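About Surnside Script Services

2 min read

Surnside Script Services prepares scripts and production paperwork for television drama. We work on adaptations: novels, short story collections and stage plays that have been optioned for the screen and need to be broken down before a writers' room opens. The company is based in Hillberg and has a second office in Limley, where clearance and archive work is done.

Most projects start with a source breakdown. A reader goes through the book and logs every character, location, prop and time reference by page. A novel of average length produces up to 900 entries. The log is delivered as a spreadsheet and a bound copy, with a separate sheet for contradictions in the source, such as a character whose age changes between chapters. Producers use it to decide what can be merged, moved or dropped.

The second stage is the episode grid. Each entry in the breakdown is assigned to an episode or marked unused. Grids are revised as outlines come in, and every revision is numbered. Old versions stay available to the client until the series is delivered.

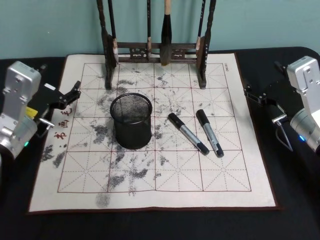
Once scripts are in draft, we handle formatting, scene numbering, colored revision pages and continuity notes. Notes go to the script department by 7 a.m. on shooting days. We do not give creative notes on dialogue or casting unless the contract asks for them – that work belongs to the production's own script editors.

Name and title clearance is a separate service. Character names, business names and phone numbers are checked against public listings in the country where the story is set. A clearance report for one hour of drama lists each item, the search made and the result. Items that need a lawyer are flagged and passed to the client's counsel.

The company was formed when Surnside merged with Fitzgerald, a typing bureau that had served radio and stage producers. The Fitzgerald name is still used for our transcript service, which covers table reads and finished episodes. We now employ 35 staff, of whom 11 are full-time readers. Readers are tested on an unseen chapter before hiring and work on one title at a time.

Rates are quoted per title for breakdowns and per episode for everything else. Quotes are valid for 40 days. New bookings for the fall cycle close in May. Send the source title, the planned number of episodes and the start date of the writers' room to the Hillberg office.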